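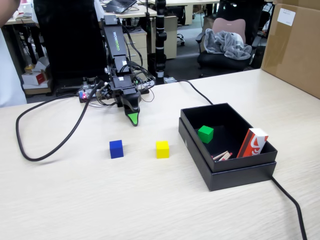 Fig. 4-1. Table at the Clanlow open day. Green cube in the box, blue and yellow still on the table.

SECTION 4: RUNNING THE VISITOR DEMO

Sections 1 to 3 cover unpacking, clamping and calibration. Do those first. This section assumes an arm that already moves and a laptop that already talks to it.

Written up for the Zevis demo team after the first open day at Clanlow. Corrections to Elis Bellis please, not scribbled on the printout. The printout gets lost.

The demo in one line: arm picks up colored cubes, puts them in the black box, visitors watch. Short version with one cube, long version with all three. Both are in the Grotis menu under Demos.

4.1 What goes on the table

Blue cube, green cube, yellow cube
Black box with its lid
Arm, power supply, USB cable
Laptop (goes on a separate desk, see 4.2)
Printed run sheet and a pen
Spare fingertip pads, in the Ruddock case, lid pocket

Anything else goes in the Ruddock case or behind you. Coffee goes nowhere near it.

4.2 Setting out

1. Arm at the back edge of the table, clamp tight. Pull on the base by hand. If it rocks, tighten again.

2. Power cable and USB out the back. Leave slack. The long cable can lie in a loop on the left side as long as the loop stays clear of the cubes AND the box. Check this with the arm stretched all the way out, not folded.

3. Box on the right. Lid off, lid underneath, box standing on the lid. Press down on the corners so it sits flat.

NOTE: The lid goes under every time. The box height in the Grotis file was taught with the lid there. Without it the box sits lower and the arm lets go too high. Cube bounces. Visitors laugh, which is fine once.

4. Cubes in front of the gripper, left of the box. Blue on the left, yellow to its right. Green goes nearest the front for the full set. Leave a gap between all of them that's wider than an open gripper finger.

5. Laptop well away from the arm. The operator needs to see the screen and the table without turning round. Practice this before doors open.

6. Walk to where visitors will stand. Look back. If a chair or a big carton is blocking the view, move where they stand -- usually quicker than moving the furniture.

CAUTION: Keep hands off the table while the arm is powered and a program is loaded. This goes for the operator too. Small arm, but the fingers pinch.

4.3 Power up

1. Hold the arm in its rest pose. Somebody else switches on. If you're alone, fold it down so there's nothing to drop.

2. Look at the small circuit board by the base. Light on = board has power. No light, check the plug first and then the strip under the table. It is nearly always the strip.

3. Open Grotis, pick the Clanlow profile. NOT the default. The default profile has another table height in it and the fingertips will go straight into the top.

4. Run Home. Wait. Arm should come forward and stop with the gripper pointing down, above the table, not touching.

5. Open and close the gripper once from the menu. Listen. Clicking means a wire is caught in a joint. Stop, power off, free it by hand.

4.4 Fingertip check

Do this before the first group and again after lunch. Takes a minute. Skipping it cost us most of the Saturday morning.

Get the gripper low and look along the fingers from the arm's side, same as the view here. What you want: green pad sitting square on the inner face of the finger, rim pushed home the whole way round, screws in the plate flush. Slide a sheet of paper under the tip. It should just go.

If the pad is lifting, press it back with your thumb, power OFF. If it lifts again change it. Don't glue. Glue sets hard and the cube slides out sideways.

Wipe the pads with a dry cloth. Wipe the table too, the speckled top shows every crumb and the pads pick them up.
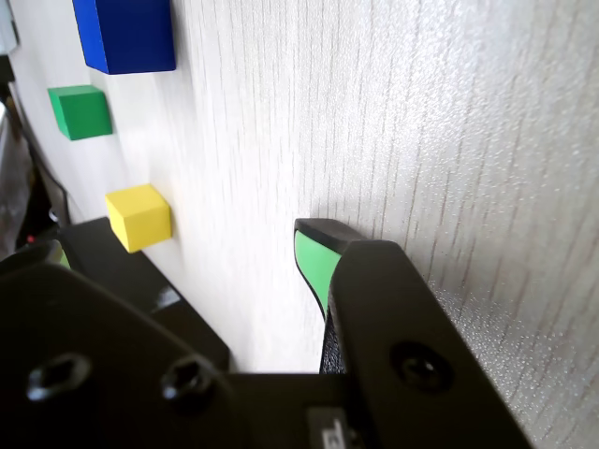

4.5 Teaching the start positions

Only needed if the table, the clamp or the box has moved. Otherwise skip to 4.6.

1. Grotis, Teach, New set. Name it with the room, not with your name. We have a lot of sets called "test".

2. Move the arm by hand until the fingers are either side of the blue cube, halfway down. Not touching the table. Press Save.

3. Same for yellow. Same for green.

4. Lift to a safe height, swing over to the box. Save a point above the box and another one lower, inside it. The point above matters more then you'd think. Without it the arm takes the shortest way and knocks the wall of the box.

5. Put small pencil marks at the cube corners. Pencil. Not tape, the fingers catch on it.

6. Play the set back at speed 20. Hand near the switch the whole time. Good? Then play it at 50, which is the visitor speed. Don't go higher. Looks impressive, drops cubes.

NOTE: If one cube is off and the others are fine, re-save that point only. If all of them are off in the same direction, the base has shifted. Go back to 4.2 step 1.

NOTE: Things already lying in the box (matches, a carton leaning on the wall, whatever's in there) change where a cube lands. Leave them where they are between teaching and running, or take them out before you teach. Don't do half and half like we did.

4.6 Running a group

Groups of 16 at most. More than that and the back row sees shoulders.

1. Everyone behind the line before you touch the laptop. Kids at the front, adults behind.

2. Say what the arm is going to do. One sentence. "It'll pick up the blue one and put it in the box." Then shut up and run it.

3. Run the short version, one cube. Let them watch the whole move with no talking over it. Seems slow to you because you've seen it all week.

4. Ask who wants to choose the next color. Pick somebody. Select that color in the menu, run.

5. Questions while the arm is stopped. Only while it's stopped. You can't watch the arm and look at a person's face too.

6. Reset (4.7), next group.

What people ask, so you're ready:

Can it see the colors? -- Not in this demo. It goes to saved positions. Say so plainly, people don't mind.

What if I move a cube? -- It closes on air. Show them! Best part of the demo for the under-tens. Operator moves the cube, program stopped, hands clear, then run.

Does it ever miss? -- Yes.

How much does it cost? -- Send them to the desk by the door. Don't guess.

CAUTION: If a visitor reaches in, hit Stop on the laptop first and speak second. Don't grab for the arm. Stop holds it where it is, it does not go limp. Power off does make it go limp, so support the arm if you have to switch off mid-move.

4.7 Reset between groups

1. Program stopped, arm at Home. Check the screen says Stopped, not Paused. Paused will carry on when someone leans on the space bar. Ask Elis.

2. Cubes out of the box, back on the pencil marks. Blue left, yellow right, green in front.

3. Box back square on its lid if it's been nudged.

4. Glance at the cable loop on the left. It creeps.

5. Tick the run sheet.

Compare with the picture before you call the next group in. Cubes in a loose triangle, none touching, box on its lid, cables out of the way.

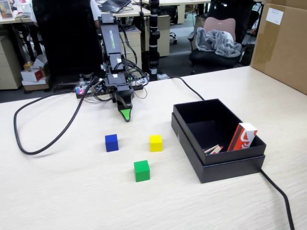
Reading time: 6 min (Section 4, all parts)

4.8 When it goes wrong

Arm won't move, light on the board is on. USB. Unplug at the laptop end, count to five, plug in, reconnect from the menu. Wait for the beep.

Arm moves, gripper doesn't. Gripper wire has worked loose at the last joint. Power off, push it in, Home again.

Picks up, drops halfway. Pads. See 4.4. Or speed set too high.

Stops above the box and sits there. Usually the point inside the box wasn't saved. Re-teach it.

Cube lands on the edge of the box. Box has moved. Slide it back, dont re-teach for this.

Grotis shows error 1640. Wrong profile loaded. Close, reopen, pick Clanlow. The message itself says something about limits, ignore that.

Anything burning, or smells like it. Power off at the wall, group out, tell Elis Bellis. Don't switch back on to see if it does it again.

4.9 Packing up

1. Fold arm to rest, hold it, power off.

2. Leave the motors ten minutes before it goes in foam.

3. Cubes in the box, lid on top this time. Box in the Ruddock case, left side.

4. Coil cables separately. Label ends out.

5. Rub out the pencil marks unless you're back in the same room the next day.

6. Run sheet to Elis, with any missed picks noted in the last column. Next open day is in September, same table if we can get it.

Continued in Section 5: Transport and storage.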